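Como tingir água para brincar de medir (sem manchar a casa toda)

Quem me acompanha sabe que eu adoro uma atividade de transvasar líquido, e a de água vermelha é a que mais repito em casa. Dá para fazer numa tarde de chuva, gasta quase nada e rende muito! Só tem um porém, o corante, e já chego nele.

O que eu separo:

dois copos medidores de plástico transparente, um maior com bico e um menor
uma seringa de plástico sem agulha
corante alimentício vermelho líquido
285 ml de água da torneira
um pano velho, daqueles que já não têm salvação

Meus copos são da Sallness, comprados numa lojinha de utilidades na rua Bittencourt, mas qualquer um com alça serve. A alça faz diferença, viu? Sem ela a mão escorrega e lá se vai metade da água.

Primeiro eu ponho a água no copo maior e pingo 4 gotas de corante. Mexo com o cabo de uma colher e espero assentar. Se ficar rosinha, mais uma gota resolve (cuidado, de duas em diante fica quase vinho e aí é difícil ler as marquinhas do copo).

Depois passo uma parte para o copo menor, pelo bico, bem devagar. Eu sempre me empolgo e encho demais, e carregar copo cheio até a boca é pedir para derramar. Então deixo os dois parados no meio da mesa e quem se mexe é a seringa. Puxa de um, solta no outro, anota quanto foi. Com a minha seringa precisei de 31 viagens para baixar o nível do jeito que eu queria, e olha que eu já estava com preguiça na metade.

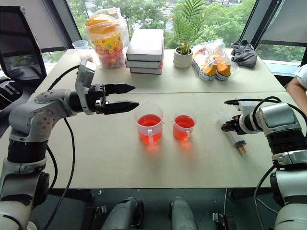
Os dois copos com a água vermelha e a seringa ao lado, na mesa branca.

Agora o tal porém: mesa clara e corante vermelho não se dão bem. Pingou, passa o pano úmido na hora. Se a mancha já pegou, faço uma pastinha de bicarbonato com água, deixo 2 minutos e esfrego de leve. Na minha mesa sai quase tudo, mas testa antes num cantinho escondido.

Para guardar, lavo a seringa puxando água limpa várias vezes e deixo secar desmontada, com o êmbolo fora. Os copos vão de boca para baixo no escorredor. Da próxima vez quero tentar com azul e amarelo, um em cada copo, para ver que verde sai na mistura.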